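Quem somos

A Vakulenko faz garras para braços robóticos e, desde que percebemos que uma garra sozinha serve sobretudo de pisa-papéis, faz também tudo o que vem à volta: suporte, câmara de pulso, cabos com o comprimento certo e um manual que já foi lido por pessoas de fora da empresa. O conjunto chama-se Trondalex. O nome saiu de uma reunião comprida e ninguém quis marcar outra.

Começámos com uma bancada, um braço em segunda mão e a convicção de que o primeiro protótipo estaria pronto em junho. Ficou pronto em junho, sim, mas no do ano seguinte. Hoje somos 25 pessoas, das quais pelo menos metade sabe onde está a chave sextavada boa e não diz.

Myrto Gkikas dirige a engenharia e assina as fichas de ensaio. Foi ela quem impôs a regra de que nenhum dedo sai da oficina sem 2.300 ciclos de abrir e fechar. O departamento comercial sugeriu um número mais redondo. Myrto sugeriu ao departamento comercial que fosse ver os ciclos, um a um.

O que vendemos

O kit Trondalex traz dois dedos com almofadas substituíveis, a câmara de pulso, o adaptador e o software Fotov, que grava o que a câmara vê e o alinha com os movimentos do braço. Custa 2.738 euros, sem o braço. Há quem nos telefone a perguntar pelo braço - não o vendemos, mas damos opiniões de graça.

Fazemos ainda o serviço Privutlow: o cliente manda-nos as peças que quer agarrar, nós ensaiamo-las e devolvemos um relatório, por vezes com más notícias. Já fizemos 241. Os blocos coloridos continuam a ser o nosso primeiro teste, antes de abrirmos a caixa do cliente.

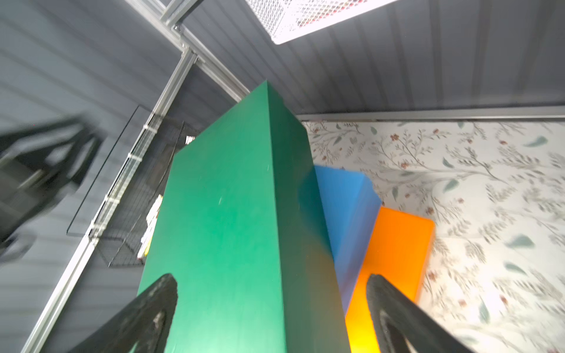

O kit funciona com qualquer braço?

Funciona com os braços que aceitem o nosso adaptador de pulso; a lista vem na ficha técnica, e para os restantes desenhamos uma peça à medida, paga à parte.

Visitas

Recebemos visitas à oficina com marcação, de preferência depois das 10h, quando o café já fez efeito. Quem quiser trazer uma peça difícil pode trazê-la. Os sacos de plástico mole ficam para uma segunda visita.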